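# Chapter 9: Packing and Storing Small Collections

Small objects are damaged more often in storage than on show. The main causes are pressure, rubbing, light and changes in humidity. This chapter deals with the first two. Light and humidity are covered in Chapter 3 and are mentioned only where they affect the choice of container.

A container has two jobs: it carries the load of anything stacked on it, and it limits the movement of the object inside. The two should be assessed separately. A rigid case with a poor internal fit may pass a stacking test and still allow a coin or medal to wear against its support.
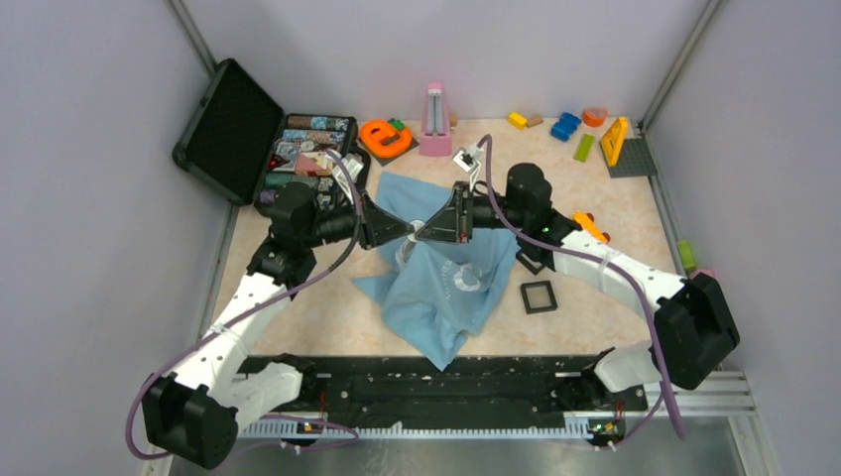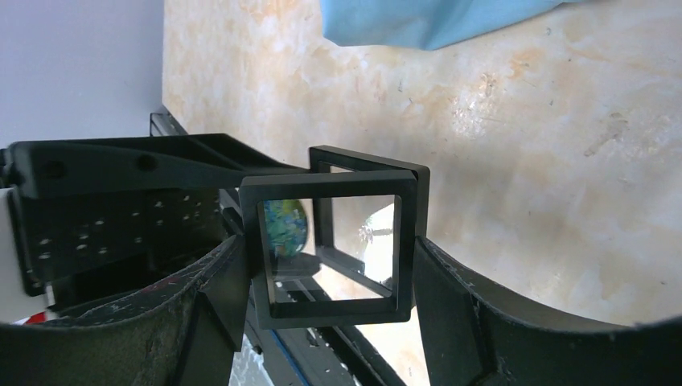
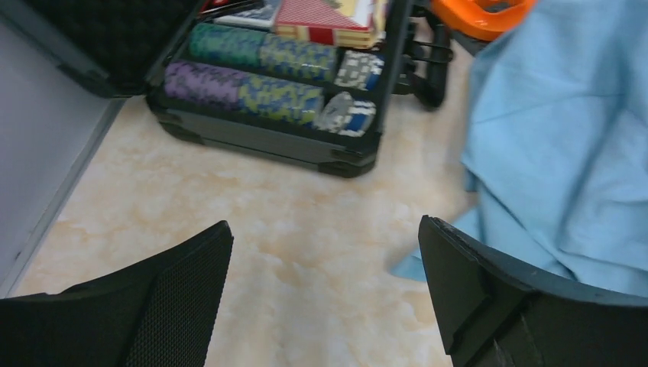 Fit is expressed as clearance – the gap between the object and the nearest fixed surface, measured on each axis. In the Hindine method, used throughout this book, clearance is recorded before padding is added and again after the container is closed. Beca Trevor's study of the Gronow collection applied the method to 286 medals and found that most wear occurred along the axis with the largest gap.

Section 9.1 defines the terms used for containers and supports. Section 9.2 sets out the stacking test, with a standard load of 175 newtons. Section 9.3 compares two record systems, Vutano and Nident, and explains how to convert entries from one to the other.

Readers should be able to calculate the volume of a regular solid before starting Section 9.2.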